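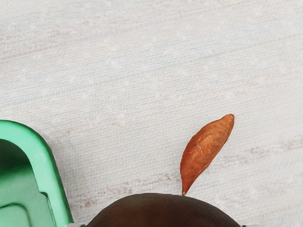
Household Tasks Group, Nekance

Projects > Kitchen Chores > Gallery

Print this page | E-mail this page

Can It Put the Potato Away Yet?

16/03/2018

A sweet potato on a pale tabletop, seen from straight overhead, and a green plastic thing in the corner. It's a simulated table, so the potato will never sprout, roll under the stove or get eaten by the night shift. That is the main advantage of simulated groceries. The main disadvantage is lunch.

Visitors to our open day in January wanted to know when a machine would do their dishes, fold their shirts and restock their shelves, in about that order. We said we were working on produce. Several of them looked at their watches.

Produce is a fair place to begin, though. A cereal box has flat sides and corners where you expect them. The sweet potato is fat in the upper middle, thin at both ends, and it lies at a slant with a skinny tail pointing down and to the left. Grab it by the tail and you have mostly grabbed air. Grab it by the fat part and you need to know which way it's pointing, so the first half of the job is geometry and the second half is nerve.

The color gives the software a fighting chance, reddish orange on off-white. The tabletop has a fine weave and a few faint pinkish streaks to keep things from getting too easy. We have a soft spot for that weave. An earlier tabletop, code name Ustamberg, was one flat gray all over, and everything we tried on it looked brilliant until we tried it on anything else.

For those keeping score at home, Giva is our picking program and Koster is the one that decides where things go. Giva's last full set was 97 tries on mixed vegetables, and it came away with 80. A supermarket would call that a lot of soup. Koster has learned 14 household items and still has opinions about onions.

As for the shop floor, a stock clerk can empty a crate of these while talking about the weekend. We timed one of our own people, who has never worked retail, and eight seconds covered a potato and a complaint. Giva takes longer and leaves out the complaint, which we count as progress.

Shirts are next year.

Shares: 14 | Comments: 8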